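4. Survey of interior wall finishes

The reverberation measurements in Section 3 showed a longer decay in the Prarkley study rooms than the room volume alone would predict. A survey of surface finishes was therefore carried out in October. It covered 11 rooms on two floors. Each surface was assigned to one of four classes: painted masonry, glazing, wood-finish panel, or soft covering. Floor and ceiling areas were taken from the building drawings; wall areas were measured on site with a steel tape.

Wood-finish panel was the largest class, with a total of 509 square feet. Table surfaces were recorded separately — they are hard and flat, and they sit close to the height of a seated listener.

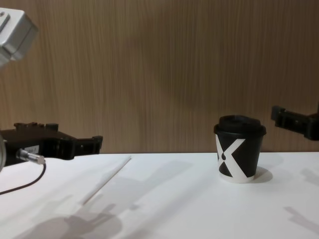
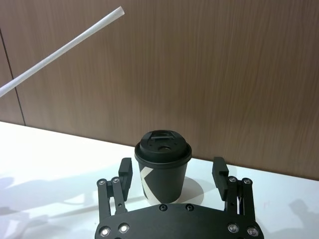
Figure 4. Wood-grain wall finish behind a white tabletop, both views.

Absorption coefficients for the panels were taken from the Esfahani tables used in the course. The mounting depth behind the panels could not be checked without removing them, so two cases were calculated: direct fixing to the wall and a 20 mm air gap. The second case gave the closer match at low frequencies.

Soft coverings made up a small share of the total and were limited to seat pads and one notice board. Adding absorbers to the upper walls only — the option priced in Section 6 — would leave the table reflections unchanged.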